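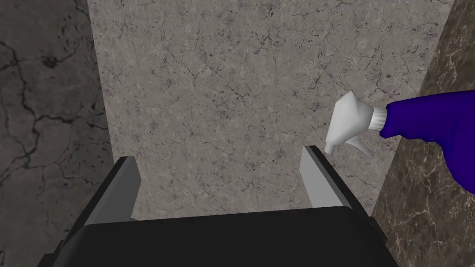
Open gripper and a spray bottle lying on its side, computer-rendered.

Science fiction at the Balley in February

The Balley is giving its Tuesday slot to science fiction again next month, and the programme is a better one than last year's. There are three films, all made for very little money and all set mostly in one place. Two of them have had hardly any showings in this country. The third, Vavex, had a short run when it came out and then vanished for years, apart from a poor disc with the colours washed out and the subtitles a second behind the speech.

Vavex opens the season and is the main reason to buy a ticket. It takes place on a mining relay station where the crew has been told that the relief ship is late. How late is the question the whole film turns on. The messages from the company stay polite and keep changing, the food is counted out again, and the engineer begins to suspect that the replies are being written before the questions arrive. There is no monster. There is one death, which happens off screen and is dealt with in a few lines over breakfast.

The print being shown is the longer version, with 17 minutes put back. Most of that is in the middle. Some members who saw the short cut on its first run remember it as brisk and a bit confusing, and the restored scenes do clear up who sealed the lower door and why the doctor stops speaking to the pilot. They also slow things down. The long sequence in the storeroom could have stayed out, in my view, but the one where the crew votes is the best thing in the film and it is hard to see how anyone thought of cutting it.

It does show its budget. The corridor is plainly the same corridor shot from both ends, and the planet in the window never moves. The sound makes up for a lot of this. Air pumps run under nearly every scene and when they stop, late on, the audience notices before the characters do. Please don't sit right under the side speakers if you have a choice.

The second film is Yazıcı, named after its main character, a records clerk on a colony where everything has to be written down twice. She finds two entries for the same man on the same shift, one alive and one dead, and spends the rest of the story trying to find out which form is the mistake. It is funnier than it sounds, mostly in a dry way, and there is a very good running argument about a stamp. The dialogue is in Turkish with English subtitles throughout.

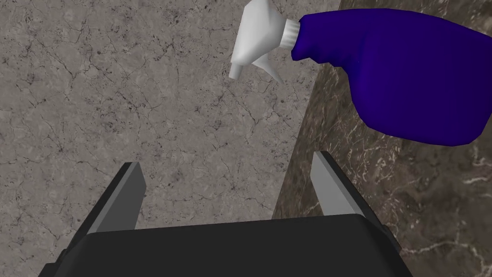
Yazıcı is also the shortest of the season, so it will be shown with a 50-minute documentary on how small studios build their sets. This goes on first. Anyone who wants only the feature can come in at the interval, but tickets are the same price either way and the seats are not held back. The documentary covers model work, painted backdrops and the use of old kitchen and bathroom fittings as spaceship parts. There is a useful section on lighting, which explains why cheap sets so often look better in the dark. It has less to say about computer effects than you might expect and the part on costumes feels rushed.

Last comes Guteo, and this one will divide people. It is a two-hander about a pair of surveyors sent to a moon to check a map made by an earlier team. The map is right in every detail except that it leaves out a valley. For the first half hour this is treated as a clerical problem. After that the film becomes much stranger and I won't say more, other than that the ending is not explained and the director has never been willing to discuss it. When it was shown at the all-day event two years ago a few people walked out and others asked for it to be put on again, so it is back.

If you didn't care for slow films in the past you may want to skip Guteo and come to the first two. If you can only manage one evening, make it Vavex.

Practical details

All screenings are in Screen 2, upstairs. The doors open at 7 pm and the main feature on most nights starts at 7.30. On the Yazıcı evening the documentary starts at 7.15 to leave time for the interval. The lift is working again, but it is slow and takes one wheelchair at a time, so allow a few extra minutes.

Members can book at the desk or by phone from the first of the month. Non-members can book a week later. A season ticket covers the three evenings and works out cheaper than paying on the night. Season tickets can be passed to a friend if you can't make one of the dates, as long as you tell the desk beforehand. Refunds are given up to noon on the day of the showing.

Vavex and Guteo are both suitable for older teenagers. Yazıcı has some strong language in the second half, and the subtitles do not soften it.

The bar will be open before each film and for half an hour afterwards. Hot drinks can be taken into the screen with a lid on, but please leave crisps outside, particularly for Vavex, which has long quiet stretches.

Printed notes for all three films will be on the table by the stairs. Last year these ran out on the first evening and more have been ordered this time. Suggestions for the spring programme can be written on the back of the notes and left in the box at the desk.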